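Hok-lam Yip
Robot teaching notes, one thread

1/ I spent most of July teaching a two-armed robot to pick clothes up off a sofa and put them in a basket. You teach it by driving it yourself, over and over, and saving every run. I'm posting what I wrote down while doing it.

2/ The setup, briefly. I hold two small leader arms and the robot's arms copy them. There's one camera at the head and one at each wrist. I watch all three on a monitor and try not to look at the robot directly, because the robot won't have my eyes later.

3/ Not looking is the hard part. Dalal Masri put a folding screen between me and the sofa in the first week. My success rate dropped for two afternoons and then came back. The runs after that are the ones we kept.

4/ The wrist camera is the one I use for the last few inches. Open the fingers, line up the gap, come down slowly. When nothing is between the fingers you mostly get wall.

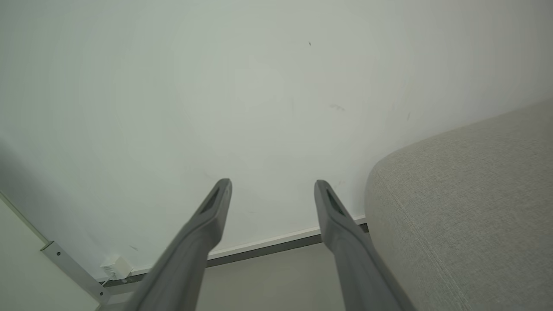
5/ Starting pose matters more than I expected. If every run starts from the same spot, the robot learns that spot. We now begin each run with the arms somewhere a little different, and the operator has to sort it out from there.

6/ Same thing with the clothes. I used to lay them out neatly. Karim Helmy told me to throw them. He was right, and it also saves time.

7/ We logged 2,106 runs at the Derwood site. That includes bad ones. We throw out a run if I drop something and don't recover it, or if the arm bumps the sofa hard enough to move it. If I drop something and pick it up again, it stays in.

8/ Keeping the recoveries was an argument. Pejman Mousavi wanted only clean runs. We trained one version each way. The clean-only version would miss a sleeve and then carry nothing to the basket and let go of it there. The other one went back for the sleeve more often than not.

9/ Speed. My first runs were slow and full of pauses while I thought about what to do next. The robot learned the pauses too. It would stop above a shirt and sit there. I had to redo 195 runs for that reason alone.

10/ What helped was deciding the order before pressing record. Left side first, then right, then anything hanging off the arm of the sofa. Say it out loud if you have to.

11/ The head camera is what I use to choose which hand goes for what. The basket stays low and in the middle so both arms can reach it. Here's the view with a red piece and a white one in the basket and another red one, with white stripes, up on the sofa. 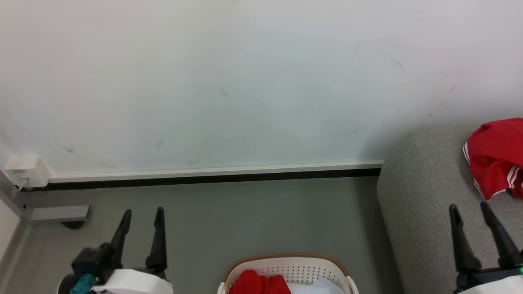

Thin, slippery fabric is the worst. It slides out of the fingers if you grab near an edge, so I pinch the middle of the pile and lift straight up before moving sideways. Towels are easy and will take any grip you give them.

12/ Fatigue is real. After 40 minutes my wrists get lazy and I start dragging clothes over the basket rim. Remo Ferri checks the runs at the end of the day and can tell from the video when I should have stopped. We swap operators on a timer now.

13/ Two people driving is good for another reason. I always turn my wrist in before a grab and Karim doesn't. With both of us in the data, the robot does a bit of each, and it gets stuck less.

14/ We had 220 test runs set aside at the end with clothes it hadn't seen. I'm not posting a score until Dalal has gone through the borderline ones. A sock hanging half over the rim is a borderline one.

15/ Several people asked about doing this by hand, meaning you grab the arm itself and move it through the task. We tried it at Armont on an older arm. It's fine for one arm and a simple path. With two arms you run out of hands, and your own body ends up in the camera view.

16/ Next up is folding. I've done a few practice runs on hand towels and they were poor. Remo has a pile of old T-shirts ready for me, so I'll add to this thread once I've got through those.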